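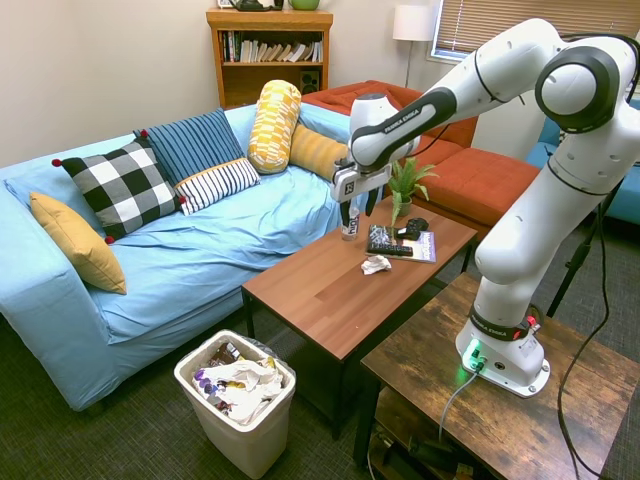 Cushions on the pale blue sofa in the sitting room at Trutstead, with the coffee table at everyday strength.

Trutstead sitting room opens its doors again in Osunthorpe

November 2021

If you have walked past Trutstead lately and wondered about the flash of yellow through the window, now is your chance to go in and have a proper look! The upstairs sitting room at the home furnishings workshop on Bergmann Street is open to visitors again, and it is a lovely, cheerful place to spend half an hour on a grey afternoon.

The room is the work of Obaidul Pathirana, who teaches the cushion-making course downstairs and has been quietly filling the place with colour since August. The blue sofa is the heart of it. It has a loose pale blue cover thrown over it, and on top of that goes whatever Obaidul fancies that week. At the moment it's mustard, navy stripes and a black-and-white check with little red pom-poms at the corners, which got the most admiring comments on opening day by a long way.

There are two bolsters as well, one in a yellow and white pattern and one in a ribbed golden yellow, and anyone who has tried to sew a neat round end on a bolster will want to go and study them closely.

"People come in and sit very upright for the first five minutes," Obaidul told us. "Then they start moving the cushions about, and that's when I know they like it. I don't mind a crease. A sofa with no creases looks like a shop."

The same goes for the coffee table, with its warm reddish-brown top and black legs. It has a spiky little plant on it, but also a magazine, the telly remote and a game controller, and it's all the better for it. So many show rooms have a bowl of lemons and nothing else!

Fabric for the current display came from Okorik, the remnant shop by the bus station, where Obaidul has a standing arrangement to go through the end-of-roll bin before it is put out. The shop gave away 1,000 small fabric squares over the summer and a good many have ended up in patchwork on the Trutstead course.

That course starts again after Christmas with 18 places, up from last time, and covers square cushions, piped edges and, for the brave, bolsters. Beginners are very welcome and machines are provided. Bring your own scissors if you are fussy about scissors.

The sitting room is free to visit during workshop hours. Tea is served downstairs until 20 minutes before closing, and the stairs are steep, so ring the bell at the side door if you would like a hand.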